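Firewood permits this year - downed wood only?

ridgeline68
Picked up our personal use firewood permit in Ostavstead this morning. The sheet says dead and down only on the east side, but last year we could take standing dead lodgepole up to a certain width. Did this change everywhere or just in that unit? We heat with wood and I'd like to get started before the roads get torn up.

mudboots
Changed in the Hamada unit too. You can still cut standing dead on the Corkon side if it has no needles left and no nest holes. Read the back of the map, the small print under the tag instructions.

ridgeline68
Thanks. I only looked at the front. Are the tags still 2 per cord?

mudboots
Yes. Tag goes on the back of the load where it can be read from behind. They do check.

pitchpocket
I don't agree that Corkon is worth it. It has been picked over for years. We drove the 709 road end to end last April and came home with half a load, most of it punky. You will burn more in gas than you get in heat.

mudboots
Depends how far you are willing to carry. Everything within a stone's throw of the road is gone, sure. Walk uphill a bit and there is plenty.

pitchpocket
The permit says no cutting beyond 68 yards from an open road. So walking uphill a bit is how you get a ticket.

mudboots
That distance is for driving off the road to load. It doesn't say you can't carry rounds by hand from farther back. I asked at the counter.

pitchpocket
I asked too and was told the opposite. Get it in writing.

saltlick_jan
Call the Ostavstead office and ask for whoever handles wood permits, the front desk changes every season. Also the 709 gate was still locked on Friday, April 23, 2021, so all of this may have to wait. Snow on the north side above the creek.

ridgeline68
Good to know about the gate. We have an older saw and a small trailer, so I'm not planning to carry anything very far. Is Puriditz open?

saltlick_jan
Lower loop is open. Upper loop has a tree across it, a big one. Take a shovel and a fire extinguisher, both are required with the permit once it dries out.

pitchpocket
Puriditz is mostly juniper on the lower loop. Burns fine but it's hard on a chain. I would wait for the gate.

mudboots
Juniper is good wood. We burned it all winter and the stove did fine. Bring a spare chain and a file and quit at noon.

ridgeline68
Going to try the lower loop first and call about the distance rule. Will post what they tell me.
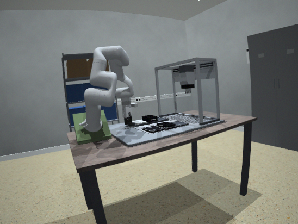
Ostavstead Woodcutters Club
Members' Forum: Permits and Roads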